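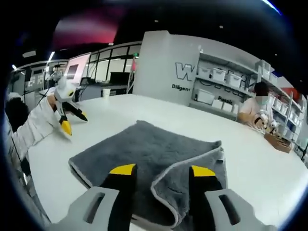
Equipment budget, where we are

Quick one before the quarter closes. Numbers went up to Hollis in draft last month and came back with questions, mostly fair.

Grippers first. We asked for four more pairs of the hand-held ones and are getting two, maybe three if the Rekstead quote comes down. List is 442 a unit without cables or the mounting piece, which they price seperately. Last year we forgot the mounts and paid for rush shipping. Not again. If your station needs a different mount, say so now, the order form closes at noon on the last working day of December.

Finger tips. We go through these faster than anything else in the building and they were never a line in the budget, just petty cash and whoever had a card on them. They get their own line now. Flulico will do a box of 23 pairs, strange number but that's the box. Yellow only. The black ones are discontinued, please stop asking.

Towels and other cloth goods. Folding tasks stay on the plan through spring so we need more towels, same size as now, some with piped edges and some plain. Cheap. Lump it in with trays and bins, 2000 for the whole lot and that should hold till summer. Worn ones go in the bag under the sink, not back on the table.

Tables. No new tables. Two people working across one table is what the floor plan allows and the next room isn't ours until the Clillness lease is sorted out. Folks on the late shift asked about height-adjustable legs, priced them, too much, back on the list for next year.

The arm. Yes it's still on the wish list. No it is not in this budget. Rekstead offered a 2 month loan with an option to buy, but we'd pay freight both ways plus a service visit, and the floor loading paperwork alone would eat a week. Current thinking is to keep going with hand-held through spring, see what the data looks like, then ask Hollis for the arm with somthing to show them.

Still open: who pays for repairs out of warranty, us or the project. Spare cables, how many. Whether the storage bins come out of our money or facilities.

Send corrections by reply, with a part number if you have one. Final sheet goes on the shared drive once Hollis signs.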